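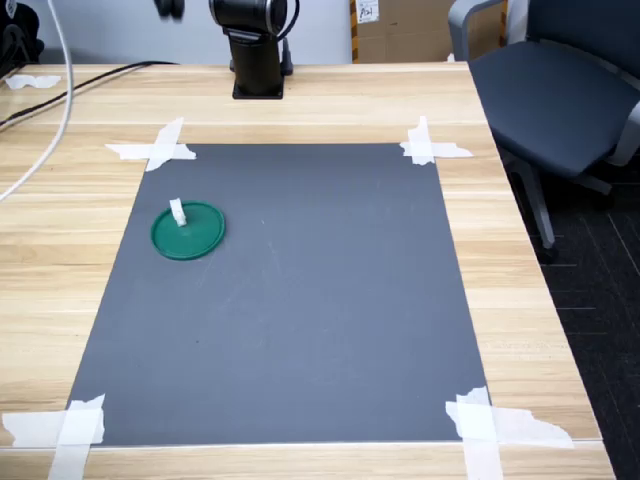

Clelleo Tabletop: Lids and Mats

A small collection of pictures and notes on kitchen lids, the containers they are supposed to fit, and the mat they get put down on. Kept by Adesuwa Sani and Obinna Haruna. The name was chosen in May and we have since grown used to it.

What's in it

Single lids on the mat, containers on the mat, and lids on containers, in that order of difficulty. The last folder is the smallest. Anyone who has owned a kitchen drawer will know why.

Each entry has a picture and a short text note. The note gives the object, its color, which part of the mat it is on, and anything stuck to it. A typical note reads:

object: lid, round, plastic
color: green (see Color arguments)
place: left part of mat, toward the far edge
attached: small white tab, upright
rest of mat: empty

The mat

Dark gray, rectangular, taped to a wooden table at all 4 corners with white masking tape. The taping is the work of more than one person and more than one philosophy. The two far corners are crossed. The near ones are wide and wrinkled on the left, and on the right there is a torn strip that sets off across the wood on business of its own. Please don't tidy it. Garba Usman straightened a corner once, the mat moved, and 30 notes had to be written again.

The pale scuffs on the mat are part of the mat. Don't label them. Don't scrub them either.

Tabs

Flat lids are miserable to pick up, so some of ours have a tab to hold. A lid with a tab and the same lid without one get separate entries. If the tab has come off, write "tab missing" and leave it at that. Version 2 contained a long comment on the subject, now deleted.

Color arguments

The round lid is "green" in the notes. Boglárka Lengyel holds that it is teal. Asabe Anozie wrote "dark teal-green" for a while, and search stopped finding anything. Use the plain color word in the color line and put your feelings in the comments line.

Known problems

Left and right are from the viewer's side of the table. In version 1 they were from wherever the note writer happened to be sitting.

"Empty" refers to the mat only.

The Wike folder has 3 containers whose lids were never found. They are listed as containers. Please stop filing them as bowls.

Adding entries

Copy the blank note, fill in every line, and send it to Adesuwa with the picture. Notes that say "same as last one" will come back to you. Lids from home are welcome if washed.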